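Phone cases, part two: the beige one

Part one ended with me ordering a replacement for the black hard shell, which had cracked at the corner by the volume keys. Hard shells crack there because the wall is thinnest where the buttons pass through, and every removal bends that spot. I remove mine weekly to clean out the grit, so I went for a flexible case this time.

I settled on a Heltside, in beige. Ryota Kudo has had one since last August and lent me his for an evening before I ordered, which settled the question of fit. The shop also had a Groen in the same color, cheaper, with a lower rim. I wanted the rim.
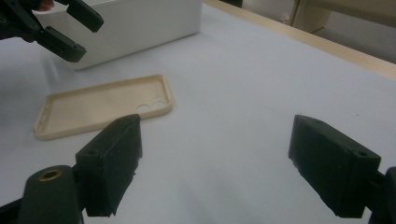 My first check on any case is whether it sits flat when empty. Flexible cases get packed under load and can arrive with a twist along the long axis. A twisted case will still go on the phone, but one corner lifts, and dust gets in at that corner first. The test is simple: lay it on a hard surface, press each corner in turn, and watch the opposite one. Mine rocked slightly on the first day. I left the phone in it overnight and repeated the test on Wednesday morning, and the rocking had gone.

The second check is the rim. I lay a steel ruler across the long walls with the phone installed and try to slide a strip of printer paper under it. If the paper moves freely everywhere, the screen is clear of the table when the phone is face down. It passed, with some drag near the bottom edge.

The third is removal. Start at a corner on the camera side, push the wall outward with a thumb, and peel along the short edge before touching the long ones. Pulling from the middle of a long wall stretches it, and a stretched wall never grips properly again. Irina Nedelcu ruined two cases that way and blamed the material both times.

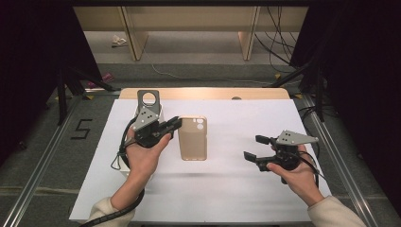

Light colors have one known fault. They take dye from denim, and they yellow. For dye I use dish soap and a soft toothbrush, lukewarm water, then air drying with the inside facing up. Yellowing is a change in the material itself and no amount of scrubbing reverses it. Baking soda only dulls the surface.

I am logging removals in the same spreadsheet as before. The black shell lasted 35. The beige one is at 3, with no change in the rim and a faint gray mark on the back from a coat pocket.

Bram Kramer asked in the comments about cases with a card slot. I don't own one and have no plans to test one.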